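# Against the Table That Lasts Forever

27th February

Every few months somebody sends me an article about buying less and buying better. The argument never changes. Cheap furniture is a trap, the good stuff costs more up front, and if you spread the price over 34 years you come out ahead. I have read this so often that I started to wonder who keeps a table for 34 years.

I don't know many such people. In the last 12 years I have lived in six apartments, and the furniture that came with me was whatever fit in the van. My friend Arnel Padilla bought a dining table from a Tarmont showroom, solid all the way through, seats eight. It took four of us to get it up the stairs. When he moved to Drelthorpe it stayed behind, and the next tenant had it cut down for shelves.
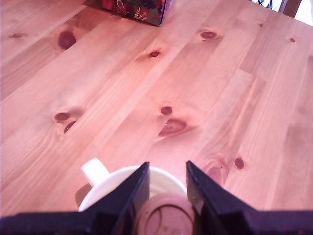
*Pine, knots and all.*

The sellers know this, I think. What they are selling is a picture of you as a settled person — someone with a hallway, and grandchildren who will argue over the sideboard. Fine, people are allowed to want that. But then the word "investment" comes in, and I get suspicious. An investment is something you can sell. Try selling a used table. Arnel listed his for a month and got one message, asking if he would deliver.

Pine gets the worst of this snobbery. It dents if you look at it wrong, we're told, and it belongs in a student's kitchen. A salesman at Evangelista spent most of a September afternoon steering me away from it and toward oak at three times the price. I asked him what would happen to the pine. "It'll show its age," he said. So will I.
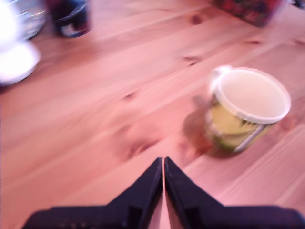
*Boards set on the slant, seams showing.*

I'm not defending junk. I once owned a Bistotov desk whose drawer fronts fell off if you pulled them, and I was glad to see it go. There is a floor below which a thing isn't worth the cardboard it ships in. My complaint is with the ceiling, and with how quickly "well made" turns into a lecture about character. 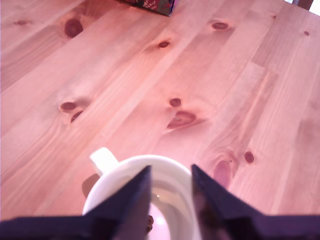
The lecture also skips over money. A person who can't spare the price of the oak today isn't helped by hearing that it works out cheaper by the time they retire. They need somewhere to eat this week. If they buy the cheap table, wipe it down and leave it for the next tenant, I can't see what they have done wrong. Arnel eats off a folding one now and has no plans to replace it.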